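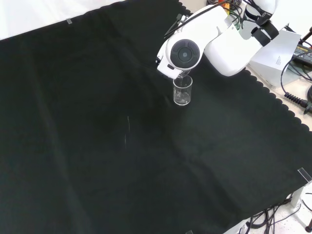 Table Linens / Cloths / Black

Kandlow Scalloped Table Cloth, Black

A black cloth for tables that have seen things. The scalloped edge keeps it from looking like you borrowed it from a magician, and the color is kind to coffee, ink and whatever Märta Torvik spilled on our display model in October.

It comes folded, so expect fold lines. They soften with a warm iron, or with patience if you don't own one. Black also shows lint, and we won't pretend otherwise. Keep a roller handy.

Clear glass looks good on it: beakers, bud vases, the small tumblers you never use. On a slick tabletop, hold the edge with a clear acrylic clip, and put a bit of clear tape on any corner that wants to wander.

Size: Large. Measure your table first, please.
Color: Black. There is one black.
Care: Cool wash, line dry.
Item no. 1749
Price: $59
Clear clips, pack of 2: sold separately

Rated by more than 255 buyers. Torbjørn Berge of Postberg gave it four stars and wrote "It is a cloth." We have asked him about the fifth.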